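3.2 Boards in standing position

Cutting boards were treated separately from the other counter objects. In the household inventory they are listed as tools, but in many of the kitchens we visited they behaved more like furniture: the board had a fixed place on the counter, other objects were arranged in relation to it, and it was seldom put away between meals. We refer to this as the standing position. A board kept upright against the wall, in a drawer, or in a rack is described as stored, even when it is used every day.

The distinction matters for the estimate of free work surface. Earlier work on kitchen layout (Menon and Huanca) subtracted the footprint of every object on the counter from the total counter area. Applied to our material, that procedure gives low values for kitchens with a standing board, although residents of those kitchens rarely complained of a lack of room. Lund proposed that the board be counted as work surface and that only the objects resting on it be subtracted. We follow Lund, with one change: a board is counted as work surface only if a hand's width of counter remains clear along at least one of its long edges. Without this margin, residents in the Trirnside group tended to move the board before using it, and the time spent moving it was recorded as clearing.

Figure 4 gives a typical case. The back of the counter is taken up by appliances, the board lies flat near the middle, and the smaller containers are gathered on the right.
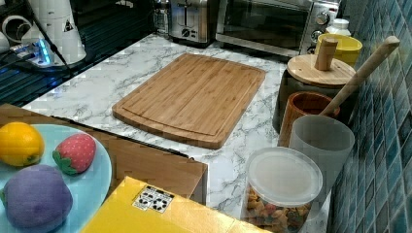 Figure 4. Counter with a bamboo board in standing position. Toaster and toaster oven along the back edge; cups, a lidded canister, and a container of colored pasta shapes to the right.

Does a juice groove reduce the usable area of a board? The groove was included in the board area, and no correction was made for it, as residents cut across it freely when the food was dry and used the inner field only for meat and ripe fruit.

Three zones were then defined for each counter. The rear zone holds objects that need an outlet or are too heavy to shift easily. The lateral zone holds cups, canisters, and dry goods in small containers. The central zone is whatever remains, with or without a board. Zone boundaries were drawn on the floor plan at the first visit and were not redrawn later, even where the objects had changed. Šimek drew the boundaries for the Istthorpe kitchens and Egilsson for those in Trirnside. Both coders worked from the same written rules, and disagreements over the lateral zone were settled in favor of the larger central zone.

Across both sites, 3317 object placements were coded. A placement is one object in one zone at one visit, so that a canister left in the same spot for the whole study contributes several placements. Utensils standing in a cup were coded together with the cup. Lids were not coded apart from the vessel they belonged to. Open food packages were assigned to the lateral zone only if they stood on the counter itself; packages resting on an appliance were assigned to the rear.

The lateral zone proved the least stable. Containers were added to it in small steps, usually at the end nearest the wall, and the row then grew forward toward the counter edge. Growth stopped where the row would have blocked the board. In kitchens with a stored board no such limit was found, and the lateral zone in some of them had spread over most of the central zone by July. The pattern was the same for the narrow counters in Istthorpe and the deeper ones in Trirnside, although the deeper counters allowed a second row of containers behind the first.

Two limits of the coding should be noted. Boards smaller than 200 mm on the long side were left out, and so were glass boards, which several residents used as trivets. Counters interrupted by a sink were coded as two separate counters, each with its own zones.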